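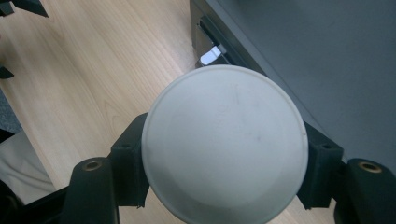

Pramstead to change what goes in kitchen recycling bins

Households in Pramstead will have to sort their kitchen recycling differently starting in April, after the town council voted Monday night to end its contract with the sorting plant at Skallomberg and sign a new one with Bellamy, a waste hauler that already serves several towns to the south.

The biggest change for residents is in plastics. Under the old contract, almost any hard plastic from the kitchen could go in the blue bin. Bellamy will take bottles, jugs and tubs, but it will not take plates, bowls, cutting boards or storage container lids. Those items will have to go in the trash or be taken to the drop-off yard on Fakorer Road, which will have a separate bin for them.

Ceramics and drinking glasses have never been accepted at the curb, and that stays the same. The town says they are still the most common mistake found in the blue bins. Broken dishes damage the belts at the plant and end up mixed in with bottle glass, which melts at a different temperature. A load with too much of it can be turned away, and the town is then charged for the trip to the landfill.

Pramstead paid for 16 rejected loads last year. The new contract sets a lower charge for each one but allows the hauler to leave a tag on any bin that has the wrong items in it. A bin that is tagged twice in the same season will not be emptied until the resident calls the public works office.

The council passed the change after a long discussion, most of it on the cost. The monthly fee on the water bill will go up by 70 cents. Skallomberg had asked for a larger increase to keep the present rules in place, and a motion to put off the vote until summer failed.

Food scraps are also part of the plan. The town will hand out 3000 countertop pails with lids, one to each household that asks for one, until they are gone. Scraps can be carried to green carts at the Fakorer Road yard. Meat, bones and cooking oil will not be accepted. Coffee grounds, eggshells and paper filters are fine. Curbside pickup of food scraps is not included in the contract, although the council can ask for a price on it after the first year.

Containers should be rinsed and drained before they go in the blue bin. They do not have to be spotless, and labels can be left on. A jar with a spoonful of peanut butter in the bottom should be scraped out first. Caps should be screwed back on plastic bottles and taken off glass ones. Nothing should be bagged.

Pickup days will not change for most of the town. The streets north of the rail line will move to the same day as the center, and carts there should be at the curb by 7 a.m. Apartment buildings with more than 8 units will keep their shared dumpsters, and the landlord will be responsible for putting up the new signs.

A printed sheet with the new list will come with the next water bill. Copies will also be kept at the library and at the front desk in town hall. Pails can be picked up at the yard during its regular hours, and residents should bring a bill or some other mail that shows their address.

Comments (5)

millpond_rd
So the yogurt tubs are ok but the lid to my leftovers container isn't? I am going to need that sheet on my fridge.

Garden Gate
Glad to see the food scraps finally. I've been driving mine to my sister's compost pile for two years. Does anyone know if the green carts take corn cobs?

rwt52
70 cents now, wait and see what it is next year. We got the same story when they put in the new water meters.

northside reader
We are north of the tracks and our pickup has been the same day since we moved in. Would have been nice to get a letter before the vote.

millpond_rd
@Garden Gate I called the yard and they said yes on cobs, but break them in half.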